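4.2 Sealing natural stone worktops and walls

Applies to marble, limestone and slate fitted with Thongdee adhesive and grout. For engineered stone, go to section 5.

You will need: Vesix stone sealer, two lint-free cloths, a soft brush, masking tape, gloves.

CAUTION: Do not seal new grout until it has cured for 9 days. Sealing too early traps moisture and leaves a white bloom that is hard to remove.

1. Clear the worktop and wash it with warm water and a pH-neutral cleaner. Do not use vinegar, lemon or bathroom spray on marble.

2. Leave the stone to dry overnight with a window open.

3. Tape off the hob, sink rim and any painted woodwork.

4. Test the sealer on a hidden patch. If the colour darkens more than you want, stop and ask your supplier for the non-enhancing grade.

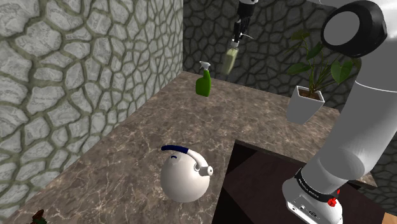 5. Put on gloves. Pour a small amount of sealer on to a cloth and wipe it over the stone in overlapping strokes. Start at the corner furthest from the door.

6. On walls, work from the bottom up and brush the sealer into the joints. Wipe away runs at once.

7. Wait 5 minutes, then buff off all the surplus with the second cloth. Sealer left to dry on the surface will go sticky.

8. Apply a second coat after 20 minutes and buff again.

Note: Keep the worktop dry for the rest of the day. Use chopping boards and pan stands as normal afterwards. Sealer slows staining but does not protect marble from acid marks or heat.

Note: Lay used cloths flat outdoors to dry before putting them in the bin.

To check the seal, put a few drops of water on the stone. If they soak in and leave a dark spot, repeat steps 1 to 8.

Section revised 4 July 2020, J. Kongkaew, Curnden office.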